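We use the Imthorpe hand-held gripper kit in our workshop for nine weeks now, for recording hand work that later goes to a robot arm. It is a good kit, but the manual is thin. These tips are for people who bought it, or who still think about it.

## Before you record

- Fix the square marker flat on its plate. If one corner lifts, the tracking becomes nervous, and you lose the take.
- Wipe the finger pads with a slightly damp cloth. Do not use alcohol, it makes the rubber hard.
- Put cups and bags on a shelf, away from the work table.
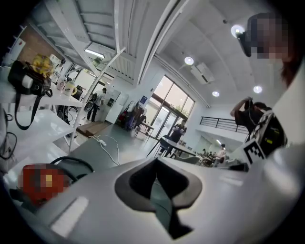

*Two mugs and a camera bag on the shelf, a second gripper with its marker on the right.*

## Cables

The kit comes with 2 charging leads, and they are short. I bought the Kastby extension, 118 in the shop, and I find it too expensive for what it is. A normal power strip does the same work. Lay the cables along one side of the room if you can, and tape them where people walk. With two strips on the floor, write a number on each plug. It saves much time on Sunday evening, when you want to pack quickly.

1. Switch off the strip before you pull out the charger.
2. Roll the cable loosely, never around the gripper handle.
3. Check the mesh in the opening of the housing for dust. A soft paint brush is enough.
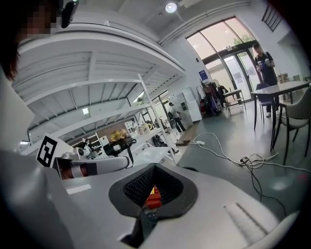

## Battery and price

Imthorpe promises up to 70 minutes from one charge. We get a little less with the older unit. The Vincze kit is lighter in the hand, but its spare pads are difficult to find. I would buy the Imthorpe again, with one extra set of pads in the same order.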